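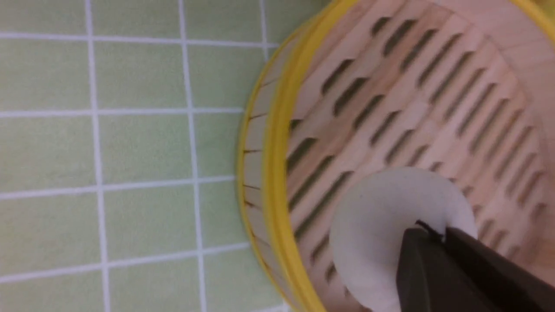
Bamboo steamer with the yellow rim, play table set

Wanted: a part-time play table helper at Nasiletti

Hi! I'm Noura Mansour, and I look after the toys at Nasiletti, the toy lending library at 61 Prudilberg Road. We have 1,000 toys and games on our shelves, and I'm looking for one more person to help me run the pretend food table and keep everything that gets played with fit to be played with again.

The table is the first thing kids run to when they come in (their parents usually want the coffee corner). They cook, they serve, they argue over who gets to be the customer, and for a while it's pure chaos and I love it. Then they go home, and somebody has to find the lemon under the radiator.

The job is a two-hour shift in the afternoon, from 3:30 to 5:30, starting in February. Pay is $50 a shift. Hussam Sayegh runs the lending desk next to you, so you'll have company and you won't be asked to deal with fines or memberships. 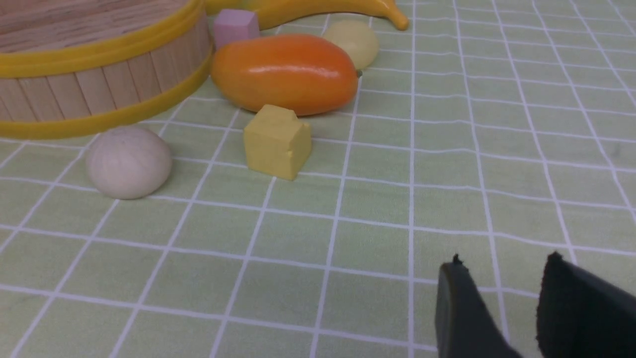

Most of what you'd be doing is laying out and putting away. I like to start each session with a mix on the cloth so that no two games go the same way. The food doesn't have to make sense! A banana and a mango next to a plain yellow cube is a perfectly good start, because one child will sell you the cube as cheese and another will tell you it's a cake and you have to wait until your birthday. Please don't correct either of them.

After the session you wipe things down, check the foam blocks for bite marks (yes, really) and put aside anything that's getting sharp or coming apart. Elias Karaki does our repairs and is happy to get a box of broken things with a note on it. He's much less happy to get a box without a note.

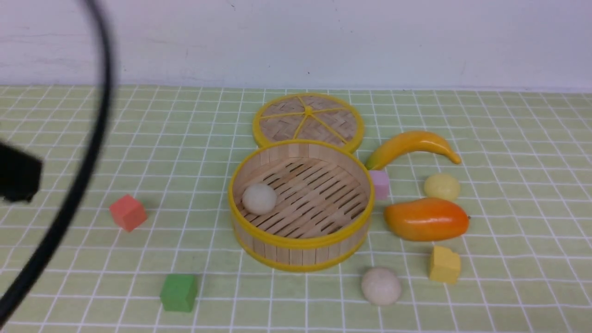
You'll also be helping me try out new sets before they go on the lending shelf. I play with each one myself first, then we put it out for the kids and watch what they do with it. Do they stack, sort, feed the bear, carry it all to the other end of the room? I write a few lines about that for the card in the box, and I'd love a second pair of eyes and a second opinion – mine are getting a little fixed.

You don't need a teaching certificate or any experience in a library. I'd like someone who is comfortable sitting on a small chair, can say no in a friendly way, and doesn't mind eating pretend dumplings all afternoon. A second language is very welcome, and so are students and retired people. You do need to be 18 or over, and we'll ask for two references.

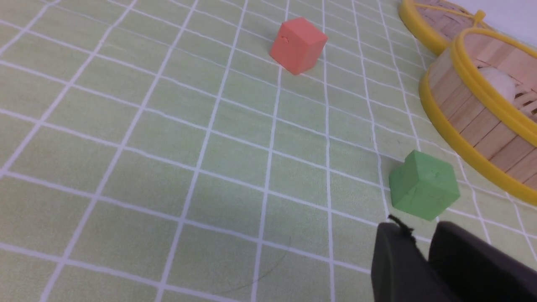

If you're not sure it's for you, come by during a session and play along for a bit before you apply. Just ask for me at the desk.

To apply, write me a few lines on paper or by email, and tell me what you liked to play as a kid. No résumé needed at this stage. Nizar Karaki and I will read everything and call people in for a chat – bring your own kids if you have to, there's plenty for them to do.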